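The rules taped inside my kit lid

I've been meaning to write this one since February, when a reader asked how I keep my recordings from turning into mush, and I gave her a two-line answer that I've felt a little guilty about ever since. So, get yourself a coffee, and let me give you the long version.

For anyone new to the blog, I spend a good part of my week going into ordinary homes with a pair of hand-held grippers and doing ordinary chores with them, so that a robot arm can someday learn from what I did. Wiping, sorting, putting the cap back on things. I love it more than I probably should! But it took me a good long while, and 215 thrown-out recordings on the Horkbridge project alone, to understand that the chores are the easy part and the habits around them are what you really get paid for.

My first rule is about the markers. Each gripper has a cube with those blocky black and white squares printed on it, and the tracking leans on them heavily. I wipe the cubes with a soft dry cloth before every room, and again halfway through if I'm working near a sink (soap film is sneaky, and you won't spot it until the tracking starts to wobble). Hold the grippers out in front of you, a bit farther than feels natural. When I started I tucked my elbows in like I was carrying groceries, and my own sleeves got between the cubes and the camera over and over.
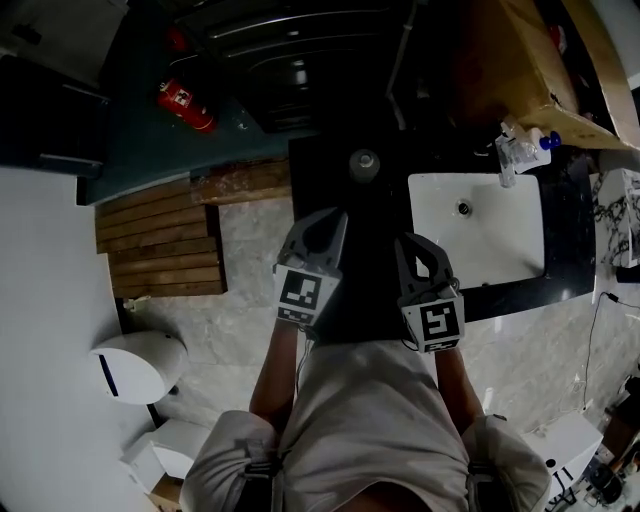 Second rule, and I know I'm a bore about this one: look after the wires. Before each take I open both arms wide, then bring them in, then reach as high as the chore will ask me to. If anything tugs, I fix it right then. On the Judora apartments I skipped that little stretch one afternoon to save time, and I lost 26 takes to a connector that was working itself loose. I could have cried, and I may have eaten an entire sleeve of crackers in the car.

Third, bathrooms get their own page in my notebook. Shiny counters throw light around, tile can be slick underfoot, and there's never as much elbow room as you'd like. I walk the floor once with my hands empty, looking for mat edges and anything I could catch a toe on. I keep liquids closed unless the chore calls for them open. And I ask the household, every single time, what they'd like put away before I record. Prescription bottles, mail, family photos, whatever they say goes, and I don't argue or ask why.

Then there's pace. The Hinojosa guidelines, which I still think are the best-written set I've worked under, wanted each chore done at the speed you'd use with a sleepy toddler on your hip. I've never found a better way to put it. If I fumble something, I let the fumble stay in, pick the thing up, carry on, and mark it in the notes.

I cap myself at 68 takes a day now, even when I feel fresh. My wrists have opinions after that. Next time I'll get into how I label everything in the evenings, including the folder system I borrowed from my Cirketti days and have been fussing with ever since.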